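Suqin Guo
@suqinwalks

OK, I finished walking the whole Dramby canal path and I have to talk about it somewhere, so you're all getting a thread. Tinham basin to the sea lock at Betine. Get a drink.

2/ I did it in pieces, mostly before work, starting in March when the towpath was basically soup. My boots have never recovered. I regret nothing!

3/ First thing to know - the Tinham end is the ugly end and I love it. You start behind a tire place, go under the ring road, and then there's a heron. Same post every morning. I started saying hi to it by the second week.

4/ The locks come in a flight of 7 and they go up the hill like a staircase. If you get there early you might catch a boat working through. I stood for the whole flight once and was very late and told my boss it was traffic. It was sort of traffic.

5/ A man on a green narrowboat let me push one of the gates. You lean your back into the beam and for the longest time nothing happens, and then the whole thing just starts drifting. I was grinning like a kid.

6/ Best snack stop is the hatch at the Tan bridge. Cheese scone, still warm if you get there by 9. They also do a ginger thing I can't describe. Cash only last time I was there.

7/ Someone asked about mileposts. Yes!! They're iron, painted white, and they're numbered from the Betine end, so if you walk my direction they count down. The highest one I found was 157, which can't be miles, so if any canal people know what unit that is please tell me. I have asked two boaters and got two different answers.

8/ (Update: a third boater says they're not distances, they're the old maintenance lengths. This is my favorite answer so far because it came with a hand-drawn map on a bread bag.)

9/ The middle section got rebuilt in 2000 and you can tell, because the path suddenly goes wide and flat. Great for strollers and wheels. Less great for feeling like an explorer. There's a long stretch with poplars on both sides though, and when the wind gets up it sounds like the sea, miles before you get to any sea.

10/ Then the tunnel. No towpath inside, so you climb over the top through sheep. There are brick air shafts sticking up out of the field like giant chimneys and if you put your ear against one you can hear dripping. Go put your ear against one.

11/
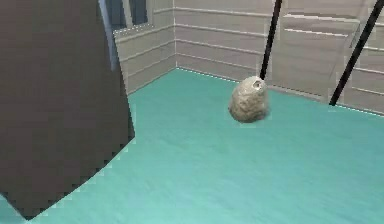 The pump house at Betine is my number one stop on the whole canal and I would have walked twice as far for it. It's tall and plain with hardly any windows, and you come around the last bend and it's just there, taking up the sky. The color I'd pick for it is the dark blue of that rectangular opening up in the wall, with the thin pale edges around it. Right now the trim is a sort of old mustard and it deserves better.

12/ After that it's ten minutes to the sea lock. You smell mud first, then salt, then chips. Sit on the wall on the left side, out of the wind.

13/ Practical bits, because people keep messaging me: trains go from both ends, the only public toilets are at the Tan bridge, and the nettles past the tunnel are serious from May on. Long pants. I mean it.

14/ I'm doing it again in the other direction so the mileposts go up. If anyone wants to come for the lock flight, tell me - I'll bring scones.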